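Toy lending at Geltbridge: your questions

Answers last checked May 25, 2019. For anything else, ask Johannes Motaung at the desk.

What can I borrow?
Mostly small toys for babies and toddlers: balls of different textures, blocks, soft toys and cloths. Larger items are listed separately.

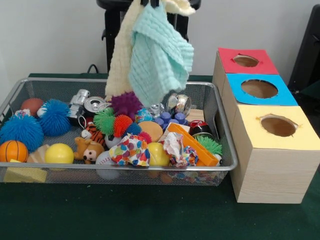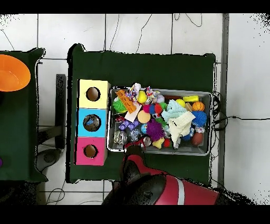 Mixed toys, with boxes stood beside them.

How many toys can I take at once?
Up to 3 per child. A set counts as one toy.

How long can I keep them?
Until the end of the month. Anything borrowed now is due back in June.

Do I need to clean toys before I return them?
Please wipe hard toys with warm soapy water and dry them well. Wash cloths on a cool cycle. Leave soft toys to us.

Can I choose from the mixed toys myself?
Yes. Have a good look through, and put back what you don't want.

What if something gets lost or chewed?
Tell us when you come in. We don't charge for ordinary wear. Lost toys cost 90p each.

Can I donate toys?
Yes, if they are clean and have no loose parts. We can't take anything with button batteries.

Is there a branch in Zidville?
Not yet. Zidville families can join here on the same terms.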